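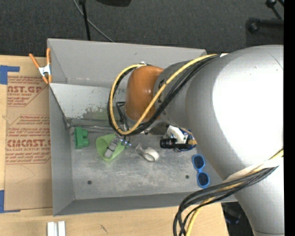 Section 4: Setting up your Kirwood fermenting crock

You're going to love this part! The crock is unpacked, the parts are checked against the list in Section 3, and now you get to put it together and start your first batch of sauerkraut. Set aside an unhurried hour. Most of that goes on slicing cabbage, and you can do it with the radio on.

These steps cover both sizes of crock, the Kirwood Small and the Kirwood Family. Where the two differ, we say so.

What you need

The crock, its lid and the two half-moon weights
A large mixing bowl
A sharp knife or a cabbage slicer
Kitchen scales
Firm green cabbage, enough to fill the crock four-fifths full once packed down
Plain salt with no iodine and no anti-caking powder
Caraway seed, if you like it (we do!)

4.1 Washing and soaking

1. Wash the crock, lid and weights in warm water with a little dish soap. Rinse until the water runs clear and no longer smells of soap.

2. Put the weights in a bowl of clean water and leave them for 40 minutes. They are left unglazed on the underside and will drink up a surprising amount of brine if they go in dry.

3. Dry the inside of the crock with a clean towel. Leave the water channel around the rim empty for now.

CAUTION: Never pour boiling water into a cold crock. Stoneware hates a sudden change in temperature and can crack right through. Let a crock that has been in a cold garage or car come up to room temperature before you wash it.

4.2 Choosing a spot

The crock will stay put for weeks, so pick the place before you fill it. A full Family crock is heavy, and carrying one across a kitchen with brine slopping in the channel is no fun at all.

Look for a spot that is out of direct sun, away from the oven and the radiator, and level. Between 65 and 70 degrees Fahrenheit is lovely. A cooler room works too, and plenty of people prefer the flavor of a slow batch — you just wait longer for it. Above 75 degrees the cabbage goes soft quickly, so in a hot July or August the basement is your friend.

NOTE: Put a tray or a folded towel under the crock. The channel can overflow in the first week when the bubbling is at its liveliest.

4.3 Slicing and salting

1. Peel off the outer leaves of the cabbage. Save two or three good whole ones and set them aside.

2. Quarter the cabbage, cut out the core, and slice it thin. Thin shreds give up their water faster, but don't fret over neatness. Chunky kraut is still kraut.

3. Weigh the sliced cabbage. Measure out salt at 2 percent of that weight. For every 1,000 grams of cabbage, use 20 grams of salt.

4. Sprinkle the salt over the cabbage in the bowl and work it in with clean hands, squeezing and turning. After a few minutes the shreds turn glossy and limp, and a puddle collects at the bottom. Such a satisfying moment! Mix in the caraway now.

CAUTION: Weigh the salt, don't spoon it. Fine and coarse salts pack very differently, and too little salt can let the batch spoil.

4.4 Packing the crock

1. Add the cabbage a few handfuls at a time. Press each layer down hard with your fist or a wooden tamper before adding the next.

2. Stop when the crock is four-fifths full. Pour in whatever liquid is left in the bowl.

3. Lay the saved whole leaves over the top and tuck the edges down the sides. They keep the little shreds from floating up.

4. Set the two weights on the leaves, flat edges together, and lean on them until the brine rises above them by the width of a finger.

5. If the brine falls short, wait until the next morning and check again. Young cabbage often catches up overnight. If it's still low, stir 20 grams of salt into a quart of cool water and top up with that.

6. Set the lid in the channel and fill the channel halfway with water.

4.5 The first week

Within a day or two you should hear it. Gas pushes out under the lid and through the water with a soft blup, often in the middle of the night. Akihiko Minami, who tested the Small for us in his apartment, moved his out of the bedroom after one evening.

Check the channel every couple of days and top it up with fresh water. Leave the lid on otherwise. Every peek lets air in, and air is what mold is waiting for.

NOTE: A strong cabbage smell in the first few days is normal. It mellows into something sour and clean.

4.6 Tasting and storing

Start tasting after 12 days. Use a clean fork, take a little from under the weights, and put everything back as it was. If it's too salty and a bit raw, give it another week. Davina Semple, who wrote our recipe booklet, lets hers go for six and swears by it.

When you like the taste, pack the kraut into clean jars, press it under its brine, and keep it in the refrigerator.

CAUTION: A thin, flat white film on the brine is usually a harmless yeast and can be skimmed off. Fuzzy growth in any color, pink cabbage, slime or a rotten smell means the batch should be thrown out. Don't taste it to find out.

4.7 Cleaning between batches

1. Empty the channel with a sponge before you lift the lid, so the old water doesn't drip into the crock.

2. Wash everything in warm water. For a lingering smell, fill the crock with cool water and a cup of white vinegar and leave it overnight.

3. Dry the weights in the open air for several days before putting them away. Damp weights shut inside a crock will grow mold.

4. Store the crock with the lid resting upside down on top, a dish towel between the two.

For carrots, beets and whole cucumbers, the salt amounts are different. See Section 5.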